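Can It Clean Up After Us? A Report on Tidying With a Robot Arm

Project report by Genalyn Fajardo and Chin-lung Hung
Advisor: Wing-sze Tai

Why we picked this

Genalyn has two little brothers, and anyone who has walked barefoot through a room with two little brothers in it will understand where our question came from. We wanted to know whether a robot arm, the kind a school can get its hands on, is ready to do the plain chore of picking up toy bricks and putting them back in their box. We had both watched plenty of videos of machines folding shirts and loading dishwashers, and we came in (we admit it) expecting to be finished by December with time left over to try socks.

Ms. Tai asked us to write down our guesses before we started. Chin-lung guessed that the arm would get nine bricks out of every ten. Genalyn guessed seven. We taped both guesses inside the cabinet door, where they stayed all term and were a great source of teasing.

How we set it up

We worked on a tabletop with a wood grain finish and one box. For each try, one of us dropped a single brick on the table from about the height of a coffee mug, without aiming, and the other started the program. The arm had to find the brick, close on it, lift it, carry it over and let go inside the box. If any of those steps went wrong we wrote "miss" and a short note saying which one. If the arm only got there after a nudge from us, that was a miss too, though we argued over this rule for most of an afternoon.

We planned on 361 tries and threw out seven of them, all from one session when the program had been started with the old settings. That left 354 we could use.

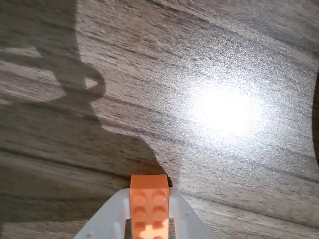 Going in, we thought that the gripping would be the hard part. Bricks are small, the sides are slick, and a hand has five fingers and a lot of practice. But once the fingers were square to a brick, the hold was nearly always good, and very few of our misses have "dropped" written beside them. The trouble came earlier, in working out where the brick was and which way it was turned. A brick lying at a slant would get pinched by its corners, and then it would spin away across the table like a watermelon seed.

Light mattered much more than we had planned for. Our notes from the sunny tries are full of the word "glare," and the misses bunch up there. Shih-chieh Mak, who was doing his own project at the next table, suggested we pull the blinds and run a batch that way, and we are grateful to him, as it was our best batch of the whole term. We would have liked to test this properly, with the same number of tries in each kind of light, and we ran out of time.

What we found

The arm put 271 of the 354 bricks in the box. That is a little over three in four, so Genalyn was closer and has been gracious about it.

Speed is another matter. Over our last 11 tries we timed the whole trip from table to box, and the quickest took 19 seconds. Genalyn's younger brother came in after school, sat down and cleared a full tabletop in less time than that, talking the entire way through.

What we think now

For a chore like this one, we would say the machine can do it but you would not want to wait for it. It needs one thing at a time, decent light and a person close by to fetch whatever rolled under the radiator. A real playroom floor has a rug, a cat and a half-eaten cracker on it, and we did not try any of those. We do think it could be useful already for somebody who has trouble bending down, if they were patient and the job could run while they did something else.

If another pair takes this on next year, we suggest starting with two bricks touching each other. We tried it a few times at the very end, outside the count, and the arm went for the crack between them every time.

Thanks

To Ms. Tai, to Shih-chieh, and to Lai-ching Ko for reading our first draft and crossing out most of the exclamation points.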